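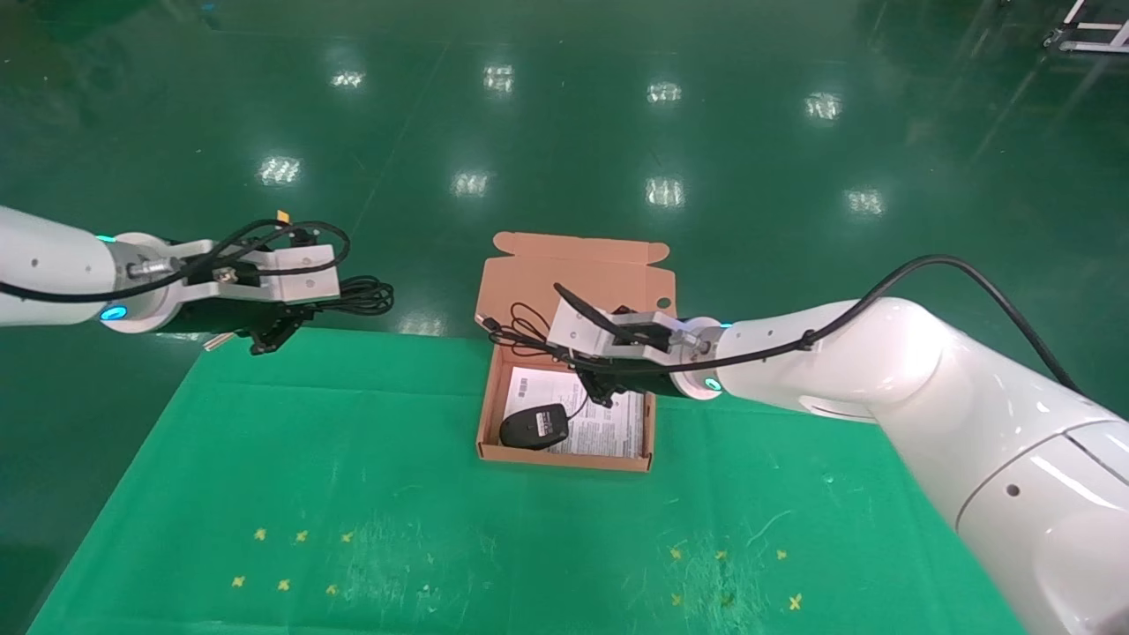

Tundstead is an island in the northern Gulf of St. Lawrence, 60 kilometers off the mainland coast. It is made up of a low, hollow interior closed in by ridges on all sides, with a much taller cliff along the northern edge. The cliff is called the Lid by residents and on most local charts. The island has 300 permanent residents, nearly all of them in the village of Besine on the southeast shore. Fishing, peat and a small amount of summer tourism make up the economy.

Geography

The island is longer from east to west than from north to south. The Lid rises to 200 meters at its highest point, and it drops almost straight into the sea on the far side. There is no landing place along its base. The southern ridges are much lower and are broken in two places, at Besine Harbor and at a shallow inlet called the Notch. The Notch dries out at low tide and is used only by small boats.

The interior is known as the Floor. It is mostly bog and wet meadow, with a chain of ponds running along the foot of the Lid. The largest of these, Stöcker Pond, drains south through Stöcker Brook and reaches the sea just west of the village. The brook supplies the village with drinking water, which is brown with peat for most of the year and has been filtered at a small plant above the harbor for several decades.

Skeltov, a smaller island, lies off the western tip. The two are joined by a gravel bar that is covered at high water. Skeltov has no residents and is treated as part of Tundstead for administrative purposes, although older deeds list it separately.

Geology

The island is built of limestone and shale in nearly level beds, tilted slightly to the south. The Lid is the raised northern edge of these beds. Limestone is exposed on the cliff and along the ridges, while the softer shale beneath the Floor has worn down and is covered by glacial clay and peat.

Fossils are common in the beach stones below the southern ridge, mainly shells and corals. Collecting from the loose stones is allowed, but digging into the rock face is not. A thin seam of lead ore near the Notch was worked for a short time in the nineteenth century. The ore was poor and the shaft flooded each spring. The opening is now covered by a grate.

Climate

Summers are cool and winters are long and windy. Fog is frequent in May and June, when the water around the island is still cold, and it often fills the Floor while the ridges stay clear. Sea ice forms in the channel in most winters but has become less dependable, and the old practice of crossing to Skeltov by sled has mostly ended.

Snow drifts deeply against the foot of the Lid and can last there into early summer. The ponds nearest to the cliff are the last to thaw.

Natural resources

Fish and shellfish are the most valuable resources. Cod was the main catch until stocks collapsed in the late twentieth century. Lobster and snow crab have since taken its place, with a smaller halibut fishery to the west. Most of the catch is landed at Besine and sent to the mainland for processing. The island's own packing shed closed after the cod fishery ended and is used for gear storage.

Peat was cut for fuel on the Floor from the earliest settlement. Commercial cutting for garden use began later on the eastern bog and is still carried on in a small area under a fixed annual limit. The cut sections are left to flood when work is finished. Regrowth of moss has been good in the wetter sections and poor near the ridge, where the water table is lower.

Cloudberries, known locally as bakeapples, are picked on the bog in late summer. Families have customary picking grounds, which have no legal standing but are generally respected. Part of the crop is sold as jam in the village and on the ferry.

There is little timber. Spruce and fir grow in sheltered hollows behind the southern ridge, but wind keeps most of the trees short, and lumber for building has always been brought in by boat. Driftwood was once an important supply and rules for marking it were strict. A log pulled above the tide line and turned with its butt end toward the water was considered claimed.

Wildlife

The cliff ledges of the Lid hold colonies of kittiwakes, razorbills and common murres. Puffins nest in burrows on Skeltov, where there are no foxes. In all, 70 species of birds have been recorded as nesting on the two islands. The list was first compiled by Isabelle Melnyk, a schoolteacher at Besine, and later revised by Jaxon Després, who removed several records that could not be confirmed.

Red fox and meadow vole are the only land mammals known to be native. Snowshoe hares were brought in for food and are now common on the ridges. Gray and harbor seals rest on the gravel bar at low water. Whales pass through the channel in summer, and minke whales are the ones most often seen from shore.

The ponds contain brook trout. Stöcker Pond also has a dwarf form of Arctic char – it rarely grows longer than a person's hand – and fishing for it is closed.

History

Fishing crews used the harbor as a summer station long before anyone wintered there. They built drying platforms on the beach and left each fall. The first year-round households settled near the mouth of the brook, and the village grew inland from there. Several stone footings from the summer station can still be found above the beach.

The origin of the name Tundstead is uncertain. Ghislain Fortin, who wrote a short history of the island, argued that it came from a misread chart label and that the original word referred to the harbor alone. Kendra Charbonneau later pointed to an older pilot book in which the name is already applied to the whole island. Neither explanation is fully accepted. The village name has a clearer source, as Besine was the name of a supply vessel wrecked on the western side of the harbor.

A lighthouse was built on the southeastern ridge in the nineteenth century and rebuilt in concrete after a fire. Tanner Ross was its last resident keeper. The light is now automatic. The keeper's house is rented to visitors in summer.

Protected areas

The Lid and a strip of sea below it form a bird sanctuary. Boats must stay outside the marker buoys during nesting, and the cliff-top path is closed from May until the young birds have left the ledges. Skeltov is closed to landing for the same period.

The western half of the Floor is a nature reserve in which peat cutting and motor vehicles are not allowed. Berry picking is permitted. A boardwalk runs from the road to Stöcker Pond and ends at a small shelter.

Access

A ferry connects Besine with the mainland whenever the channel is free of ice. It carries passengers, freight and a limited number of cars. In winter, mail and supplies come in by air to a gravel strip on the southern ridge. Flights are often delayed by crosswinds – residents usually keep extra food and fuel from December on.

The only paved road runs from the harbor to the airstrip. A gravel track continues west to the Notch.

See also: Skeltov; Besine Harbor; Stöcker Pond

Geography > Islands > Gulf of St. Lawrence > Tundstead

Categories: Inhabited islands | Limestone islands | Seabird colonies | Peat bogs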